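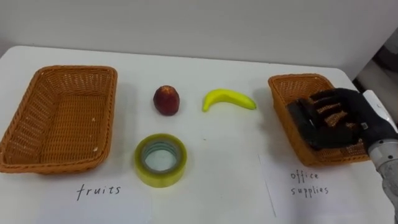
Two wicker baskets on a white table.

Ticket 2409: Withdrawal not arriving, extra fee requested
Product: Cirance savings account
Opened by: Vibeke Snorradóttir
Opened: 4/14/26
Status: Waiting for customer

Vibeke Snorradóttir wrote:

Good morning. In March I asked to withdraw 2000 pounds from my Cirance account to my bank account. The website shows "Completed", but the money did not come. My bank has checked and they see no incoming payment.

After this I received an email from a company which calls itself Broltix. They write that they handle payments for Cirance, and that my money will be released when I pay a release fee of 200 pounds. I have not paid it. I would like to know two things, please: where is my money, and is this email from you?

The email had my full name and the correct amount in it, and this worries me the most.

Oluwaseun Bako (Support) wrote:

Hello Vibeke, thank you for the clear explanation. Please do not pay anything and do not answer the email. We do not work with a company of this name, and we never ask for a fee before a withdrawal.

Can you tell me the last four digits of the account that is shown under Payout Details? Please do not write the full number here. Can you also forward the email to us as an attachment, so that we keep the sender information?
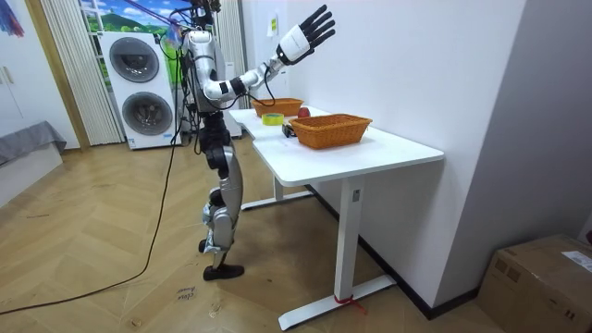

Vibeke Snorradóttir wrote:

I have looked, and the last four digits are not mine. I did not change them. My own account is still in the list, but it is no longer marked as the main one.

I have sent the email as an attachment. I must also mention that before the withdrawal I logged in through a link in a message about "new yearly terms". The page looked the same as always - I did not look carefully at the address.

Oluwaseun Bako (Support) wrote:

I have now locked payouts on your account and closed all open sessions. The case is passed to Ashraful Pramanik in our fraud team, who will contact the receiving bank. I cannot promise that the money can be returned.

From your side, please do the following:
Call your own bank and report the fraud.
Change the password of your email first, and then the password for Cirance.
Switch on the login code in Security Settings.
Remove the unknown account from Payout Details, but take a screenshot before.

Vibeke Snorradóttir wrote:

The passwords are changed and the screenshot is attached. The button "Remove" is grey and I cannot press it. Is this because of the lock?

Ashraful Pramanik (Fraud team) wrote:

Yes, it is the lock. You can leave the account there and I will remove it from our side. I still need the signed statement from you; the form is in your secure inbox.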